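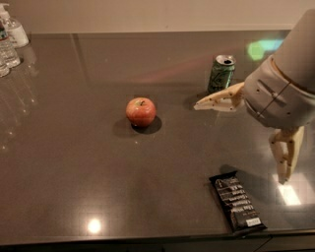 I have written in English for my work for many years, and the words I still get wrong are the smallest ones: a, an, the. My first language is Korean, which has nothing like them. So I would like to write a thread about articles, slowly, for people with the same problem. Suppose I tell you on the phone that there is an apple on the counter. It is red and it has a short stem, but you do not know about it yet, so I have to say "an". In my next sentence it has become "the apple", although the apple did nothing.

A-yeong Ki
October 19, 2020

I translate user manuals at Flasmont, mostly for kitchen machines. A manual is a hard place for articles. "Close lid" is allowed on a small label. In a full sentence it must be "Close the lid", and my hand still forgets.

My editor is Beatrice Muli. In August she sent back a text of mine with 30 corrections in it. I was ashamed until I looked properly. Nearly all of them were the same mistake: I had left out "the" before a part which the reader was already holding.

The rule I was taught at school was "first time a, second time the". It is not wrong, but it is too small. You can write "Open the door and turn off the light" at the very beginning of a text. The reader knows which door. There was no first time.

A better question for me is: can my reader point to it? If yes, I write "the". If there could be several and I do not care which, I write "a". I put this on a yellow paper beside my screen and it has stayed there longer than any other paper.

Of course English then does what it likes. I go to work, I go to bed, but I go to the office. I play the piano but I play football. My colleague Brian Mrema says he is "in hospital" when he is a patient and "in the hospital" when he visits his aunt. He could not tell me when he learned this.

Somebody asked me in a message about "a" and "an". This part is easier. Listen to the sound and forget the letter. An hour, a university, an umbrella, a European city. I say it aloud if I am not sure. In an open office I say it very quietly.
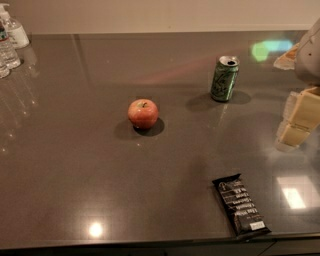 Adjectives make a different trouble, when they help us to choose between things. With only one thing of its kind, I do not need the adjective at all to be clear. "Please bring me the can" is enough when the can is standing by itself behind an apple. I would add "green" only if I like the colour, or if there were another can of another colour. My old sentences were full of adjectives which nobody needed, because I felt that a short sentence looked like a beginner's sentence.

But see what happens with "a green can". Now I am asking for any green can, and a helpful person might go to the shop. With "the green can" they only have to stretch out a hand. It is one small word, and the walk is quite different.

Also, some things you can count on Monday and cannot count on Tuesday. "I ate an apple" means a whole fruit. "There is apple in this salad" means pieces. I once wrote "Add an onion powder" for a Hoshino blender and Beatrice wrote only "How many?" in the margin.

Names of companies and products: no article in front of the name, usually. "Hido makes kettles." But "the Hido kettle", because now the kettle is the main noun and Hido is helping it. I had this wrong in a whole catalogue – the customer was kind about it.

How I practise: I take a paragraph from a newspaper, about five sentences, and I remove all the articles. I leave it until the next day. Then I put them back and compare. When mine is different, I try to decide if mine is wrong or if it only says another thing. The second case is more useful to me.

A warning about this exercise. Do not use headlines. Headlines throw the articles away to save space, and if you learn from them you will write like me in my first year.

Nyokabi Were asked if readers truly notice. I think they understand us perfectly well without any articles. But they read a bit slower, and in a manual they may stop and wonder "which cover? is there another cover?" For a person with a hot machine in front of them I prefer that they do not wonder.

If you teach English to Korean speakers and you have a good explanation for "the" with rivers and no "the" with lakes, please reply below. I have memorised it, but I still do not understand it.

Next I will try prepositions, probably "on time" and "in time". I need to ask Beatrice some questions before that, and she is on holiday until next week.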